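Can a machine clear the table yet?
Posted in February | Filed under: manipulation, chores

Hajar Belkadi asked me last month why a warehouse arm can shift 600 parcels between breaks and still can't tidy up after afternoon tea. Fair question. My short answer is that the parcels are boxes, and they arrive one at a time.

Rubbish on a table is a worse case. Foil changes shape when it's squeezed. Tissue gives almost no contact force. A clear lid lying flat has no edge to get under and reflects whatever is above it, so the depth estimate is poor. A cloth underneath adds drag, and a printed one adds false objects.

The gripper has to cope with all of that before anyone worries about where the bin is. Parallel jaws with soft pads are my pick for this job. Suction is fine on a carton and useless on a twisted tissue.

Wrappers, tissue and a carton on a printed cloth:
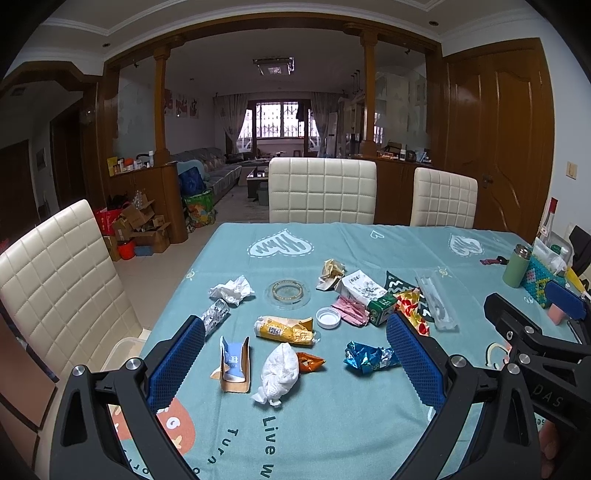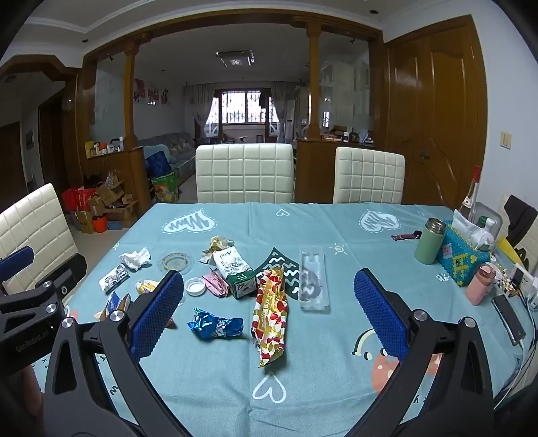 What I'd want to see first

A policy that runs 14 tables in a row without a reset, in a house it hasn't seen. Sanon's write-up covers 480 grasps, all in one kitchen.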